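August
By Liis Lūse
2 min read

Stop folding T-shirts into perfect squares

I worked in a clothing shop for three years, and we folded every shirt over a plastic board. The stacks looked great until the first customer pulled one from the bottom. I went home and did the same thing in my own closet, without the board, for a long time after.

I don't anymore. A T-shirt needs to fit in the drawer and be easy to find. A long, loose bundle does both. Lay the shirt on a flat table, bring the sides in, fold it over once or twice and put it away. If a flap hangs out, fine. A cotton shirt that has been worn and washed for a few summers will have creases in it whatever you do, and most of them drop out after you've had it on for a while.

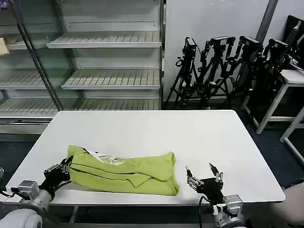
The one thing I still care about is the print. If the shirt has lettering or a picture on the front, leave a bit of it showing. I own four green shirts and I got tired of opening each one to find the right one.

A table matters more than the method. Beds are too soft and too low, and my back complains after one basket. A plain table at waist height lets you push the fabric flat with one hand and fold with the other — no board, no special order of steps.

My sister disagrees with all of this. She folds on Friday evenings, takes 30 minutes over it, and her drawers look like a store. She says it calms her down, and I have no argument against that. But she also irons her pillowcases, and I'm not going to start doing that either.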